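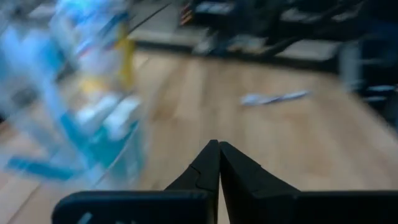

Light wooden floor.

How to refresh an oiled wood floor

My floor was treated with Giltow oil two years ago, and every August I give it one new thin coat. The work takes one evening, but you must leave the room free for the night.

1. Vacuum well, also in the corners. Sand that stays on the wood will make scratches later.

2. Wash with wood soap and almost 2 liters of warm water. The mop should be damp only - I squeeze it two times. Let the floor dry for 7 hours.

3. Try the oil first on a small place which is not so important, for example behind the door. A table top of light wood can be done with the same oil, but check the can before.

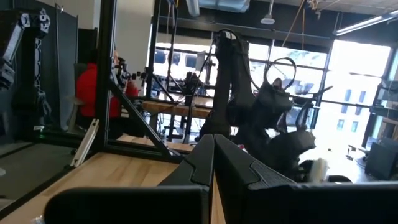 4. Put the oil with a flat pad, along the grain. Work from the window to the door. After 15 minutes take away all the oil that did not go in.

5. Lay the used cloths flat outside to dry. They can catch fire by themselves if you leave them in a pile.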